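Notebook, cell 2, Stavton
Friday, March 6, 2026
Entry: K. Siddiqui

Continuing the bag-packing task on the Iltix bimanual setup. Question for today is whether the February result (chunked action policy drops thin packets at the lift) comes from the data or from the chunk length. Soltani's view is data. I thought chunk length.

Baseline policy: trained on 200 teleop demos, action chunk of 50 steps, wrist views plus the fixed view. Same checkpoint as last week, no fine-tuning. Only the execution horizon changes between conditions. Condition A runs the full chunk before re-planning. Condition B re-plans after 30 steps. Items are flat packets and snack bags lying on the marble, gift bag standing left of center. Handles left up as they fall, not taped back.

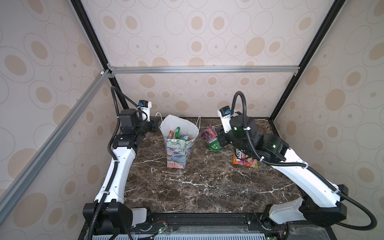 Grasp approach is fine in both conditions. The fingers come down over the packet at a sensible height and the wrist angle matches the demos. Trouble starts at closing. In A the arm is already committed to the lift portion of the chunk, so if the fingers close on the printed face and don't catch an edge, it lifts with nothing and carries on to the bag anyway. In B it usually notices and goes back down. Three retries in a row on one seed packet, the third one held.

So chunk length matters for recovery. It does nothing for the first attempt, which looks the same in A and B. Soltani is probably right about that part: most of the demos pick packets that are crumpled or have a raised corner, and very few pick one lying flat.

Second failure, both conditions: right gripper snags a string handle on release. Wrist view is mostly packet at that point. Logged under "handle contact" in the Jedadura run sheet, please use the same label.

To do
- Collect flat-packet demos, mixed orientations, before retraining
- Rerun A and B on the new checkpoint, same start poses
- Try ensembling overlapping chunks (expect slower closing, check)
- Ask Soltani for the February start-pose file, mine is missing the last block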